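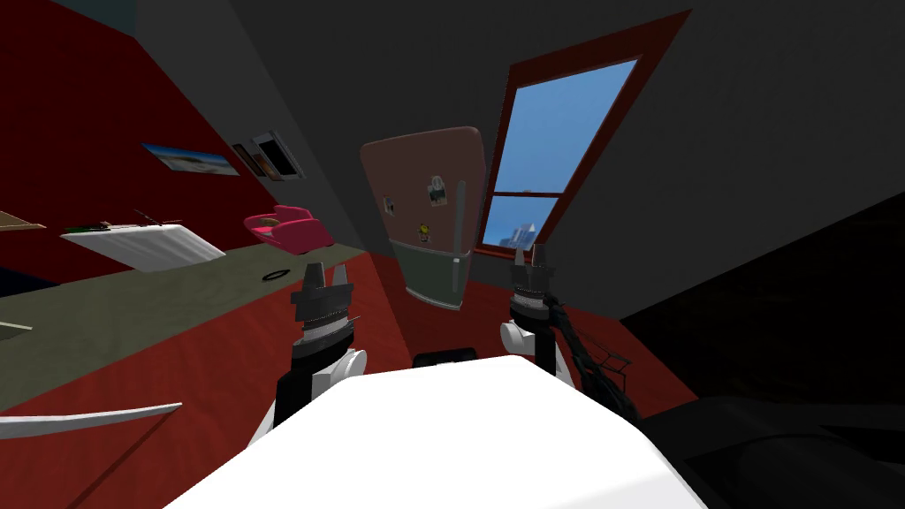
Last modified: October, 4:10 p.m.

Household Chores by Machine: Project Report
Svenja Lindemann and Birgit Strobel
Advisor: Rosemarie Heitmann

The project asked whether a two-armed robot can yet be trusted with kitchen chores. All work was done in the Nusudine simulator. The control program was given 425 attempts at picking up and moving household items, and 144 met our standard for completion. Long objects of uneven width gave the most trouble.

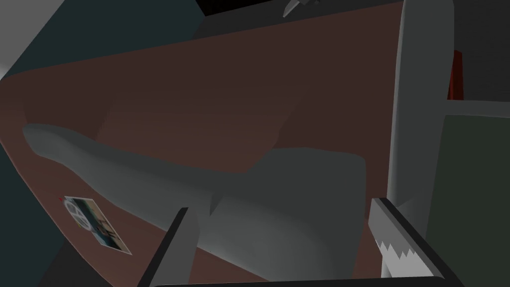

Figure 2. Open gripper at a gray elongated object; printed card at lower left.

We conclude that unsupervised use in a home is premature. Further trials should cover grasp planning and the choice of finger shape.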